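# Writing the rules down before the arm moves

I've been meaning to write this one since April, and the kettle is on, so off we go.
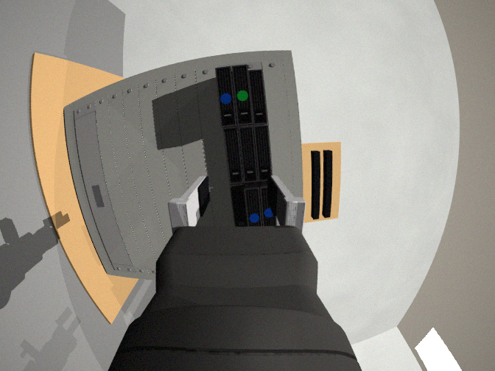
Who should be allowed to change a robot's speed limit once it has been agreed?

One named person per shift, and the change goes in the log before the robot runs again. I used to think that was fussy. Then I spent a long afternoon trying to work out why two runs of the same job behaved so differently, and it came down to a limit that had been nudged up over lunch and never written anywhere.

Our little project is called Skukarex (please don't ask, the name was chosen late in the evening), and it is all about swapping modules in and out of a chassis with a two-fingered gripper. We do a great deal of it in simulation, and for a long time I believed that rules could wait until we had real metal to dent. I've changed my mind on that rather thoroughly. The habits you pick up in simulation follow you out of it, good and bad, and if you've spent months letting the gripper barge through a neighbouring module because a reset is free, you'll have a planner that thinks barging is fine.

So we sat down and wrote a rulebook. The first draft had 16 rules and read like the small print on a train ticket. We've since boiled it down, and the ones that I lean on most are these:

- Approach straight along the slot for the last stretch, with no sideways correction once the fingers are between modules.
- If the grip fails twice, stop and back out. No third go without a person looking.
- The status lights belong to the chassis. The robot may read them, but a colour on its own is never permission to pull.
- A run that broke a rule is marked as broken, even if the module ended up where it should.

That last one caused the longest argument, I should say! It feels mean to mark down a run that did the job. But when I went back through all 523 of our logged runs with the rule in hand, over 3 per cent of the tidy-looking ones had a finger touching something it shouldn't have, and I'd much sooner know.

We borrowed the layout of the rulebook from an old Bukeder checklist I had in a drawer - one page, large type, a blank line under each rule for grumbles. The grumbles are the best part, to my mind. Half of our second version came straight out of them, including the bit about backing out slowly, which I'd left off entirely.

Next on my list is the wording for handovers between shifts, and I'm still stuck on the first sentence of it.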